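Review of takeaway drinks supplies: the Solto counter set
Erkside Catering Service, 2023-02-06
Prepared by Nosipho Rampersad, with comments from Hendrik Hendricks and Mylene Sarmiento

## Purpose of the review

The Catering Service was asked to consider whether the Solto counter set should replace the mixed supplies at present bought separately for the two drinks counters. The set covers paper cups, moulded pulp carriers, wrapped straws, wooden stir sticks and paper bags. It was used at the Lekota counter for 14 working days, during which 207 takeaway orders were packed. Staff were asked to work as they normally would and to note any difficulty in the counter book.

Cold drinks and soup were outside the scope of the review. Lids were bought under the existing arrangement with Bridix and are not assessed.

## Bags

The paper bags are intended for larger orders and for gifts. They are decorated with cartoon animals and have white twisted rope handles, and they stand up by themselves on the counter, which leaves both hands free for packing.

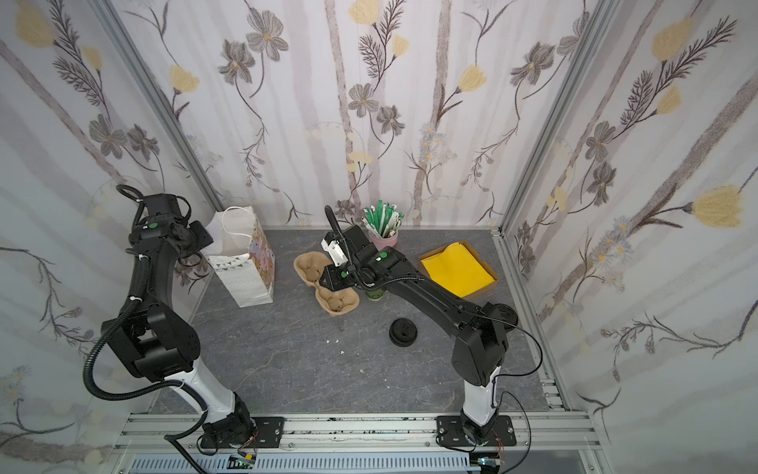

Opinion on the decoration was divided. Families were pleased with it, and several customers asked whether the bags could be bought alone. Mr Hendricks considered them unsuitable for meeting orders and would prefer a plain bag for those. The Service shares this view and has asked the supplier whether a second design can be included in the same box at no further charge.

The handles gave no trouble. A full carrier must be lowered into the bag level and with some care, and new staff needed a little practice before they could do so quickly. Orders of more than 4 drinks should be divided between two bags.

## Carriers

Each carrier holds two cups. The pulp is firm, and small cuts in the walls of the compartments allow them to give slightly as a cup is pressed in. Both the small and the medium cup were held securely. The large cup sat higher than is desirable, and the counter book records two occasions on which staff chose to walk a large order out to the customer's car.

The carriers are delivered nested. They take up very little room, but they cling together, and at busy times it was common for two to be lifted as one. Ms Sarmiento found that loosening a short stack before opening removed most of the difficulty. Loose fibre was noted on the counter on most days, and the surface needed wiping more often than with the card carriers used previously.
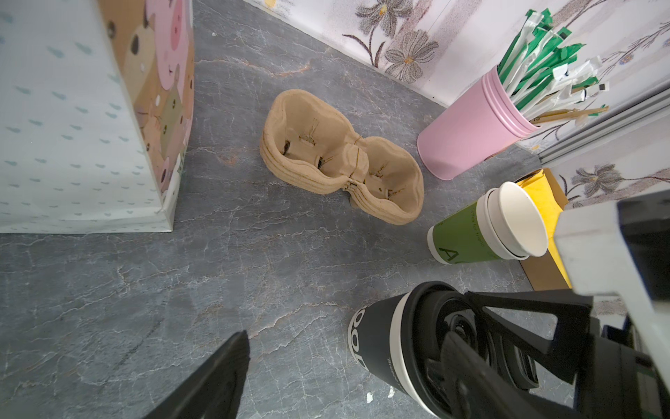 ## Straws and stir sticks

The straws are individually wrapped in paper. This is a clear improvement on the loose straws formerly kept in an open jar, and it meets the hygiene guidance adopted by the Service in July. The wrappers tear cleanly. The straws themselves remained firm for the length of an ordinary drink; those left standing in a milkshake became soft, as was expected.

The stir sticks are plain, smooth and wide enough to be useful. They are supplied unwrapped. Where straws and sticks share one container, customers tend to handle several sticks while looking for a straw, and the Service therefore recommends that they be kept apart. The pink container was judged tall enough for the purpose and is easily seen from the queue.

## Cups

The cups are of white paper with a printed band in the lower part. Different band colours were used for different drinks at Lekota - a practice introduced by Oluf Ingvarsson - and errors in handing over orders became less frequent. The print did not rub off on the hand.

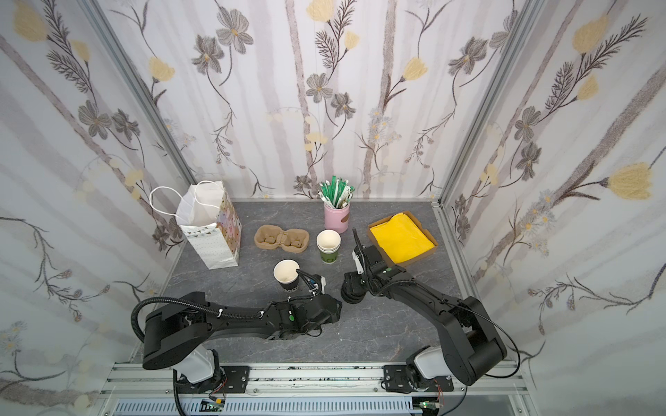

Cups should be taken from the stack with a slight turn. If they are pulled straight up, the next one is liable to follow. The rims are well rolled, and no leaks were reported at the seam. The outside becomes hot to hold when the cup is filled with black tea, and a sleeve should be offered. Sleeves are not part of the set, and this is its most serious omission.

## Cost and storage

The set costs 18 per cent more than the supplies it would replace. Part of this is recovered through fewer deliveries and a single invoice. Tshepo Molefe, who manages the stores, reports that the boxes stack well but are poorly marked on the short side, so that they must be turned round to be identified.

## Recommendation

The Solto counter set is recommended for the Lekota counter, subject to the supply of a plain bag and of sleeves for hot drinks. The second counter, where most orders are for large cups, should continue with its present carriers until the supplier can offer a deeper one. Comments on this review may be sent to Ms Rampersad at the Catering Service office.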